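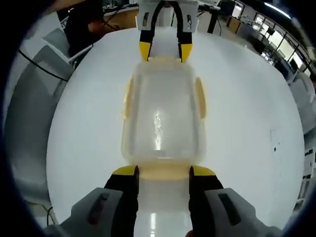 *An open plastic storage container with side latch tabs on a white table.*

**Himurach Publishes Guide to Preserving Evidence After Rear-End Collisions**

Himurach, a law firm handling motor vehicle injury claims, has released a written guide for drivers and passengers hurt in rear-end collisions. The guide covers the period between the crash and the first written exchange with an insurer, and is available at no charge from the firm's Sala office and on its website.

Rear-end claims are often treated as simple. In many states the following driver is presumed to have been at fault, but the presumption can be rebutted. Common arguments include a sudden stop without cause, brake lights that did not work, and a third vehicle that pushed the following car forward. Each of these turns on physical evidence that may be repaired, overwritten or discarded within days.

The firm reviewed 93 closed rear-end files before drafting the text. In 82 of them, the insurer asked for at least one item the client had not been told to keep. The items requested most often were damaged child seats, dashcam recordings and the original repair estimate.

The guide is divided into four sections:

- **Vehicle.** Photographing both bumpers, the trunk floor and the seat backs before repair. Asking the body shop in writing to hold replaced parts.
- **Electronic data.** Requesting that crash data stored in the vehicle be copied before the car is sold, salvaged or returned to service.
- **Medical records.** Recording symptoms by date, including neck pain or headache that begins after the day of the crash.
- **Correspondence.** Keeping letters, emails and voicemail from all insurers, and noting the time of each call.

A separate page deals with recorded statements. A person making a claim against the other driver's insurer is generally under no duty to give one. A person's own policy may require cooperation, and the policy wording should be read before any request is refused.

The guide also addresses collisions involving three or more vehicles. In these cases the order of impacts affects how fault is divided, and damage at the front and the rear of the middle vehicle should be documented separately – even where one area looks minor.

Printed copies may be collected at the Sala office from February. A checklist version, sized for a glove compartment, will follow. Filing deadlines differ by state and by type of defendant, and claims against public agencies often carry a shorter notice period.

The guide provides general information and does not constitute legal advice. Requesting or reading it does not create an attorney-client relationship.

**About Himurach**

Himurach represents people injured in car, truck, motorcycle and pedestrian accidents. Media inquiries may be directed to the Sala office.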